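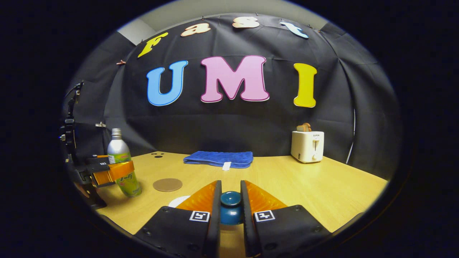 **Estrella Ochoa** wrote:
Go the wool blend if you can afford it. The cheap polyester from Schmieder looks grey under hall lights and shows every bit of lint. I bought 3 metres for our market table and ended up using it to cover the mower.

**marg3042** wrote:
Disagree. I've had the Schmieder polyester for two years and it's fine. You have to get the heavier one, the light one is basically lining. Mine goes in the wash with the towels and comes out the same colour it went in.

What are you hanging it from? That matters more than the cloth in my opinion. A sagging rail makes anything look bad.

**Bjartur Hafstein** wrote:
Thanks both. It's for the school fete, and after that the quilt group wants to borrow it for their show in April. I've got a Sivo pipe stand, the one with the telescopic crossbar. Rated up to 17 kg according to the box.

Main thing I want to know is whether to sew a pocket for the pole or just keep using clips. The quilters say pocket. My wife says clips.

**dusty_kev** wrote:
Pocket. Clips leave little dips between them and the cloth hangs in scallops.

**marg3042** wrote:
Only if you don't use enough of them. And a pocket is a pain when the pole has a join in the middle, the cloth catches on the collar every time you thread it. The Sivo has that collar.

**Estrella Ochoa** wrote:
I'm with Kev on this one. Make the pocket twice as wide as you think you need and the collar slides straight through. Leave the ends open. I'd also put a deep hem in the bottom, with a bit of curtain weight in it if it's going anywhere near a door.

Also, buy wider than the stand. If you want folds you need at least one and a half times the width, and two is better. Flat black cloth shows every crease from the car.

**Bjartur Hafstein** wrote:
The creases are my other problem. I ironed it for an hour last time and got it shiny in one spot.

**dusty_kev** wrote:
That's the polyester. Steam it hanging, don't iron it. Or roll it on a cardboard tube and don't fold it at all. Carpet shops give the tubes away.

**tannum_jo** wrote:
Has anyone used the Drusari blackout stuff? It's rubber-backed and I'm wondering if it's too stiff to drape. Our hall has windows behind the stage and by mid-morning the light comes straight through ordinary cloth.

**marg3042** wrote:
Too stiff, yes. It hangs like a board. Fine behind another layer though -- I'd do blackout at the back and your nice cloth in front.

**Estrella Ochoa** wrote:
That's a lot of weight on a telescopic bar. I'd want sandbags on the feet.

**Bjartur Hafstein** wrote:
No windows behind mine, thankfully. I'll get the heavier polyester and try the wide pocket. If it catches on the collar I'll unpick it and go back to clips. Does anyone know if Larik still sells curtain weight by the metre?

**dusty_kev** wrote:
They did at Easter. Ask at the counter, it's not on the shelf.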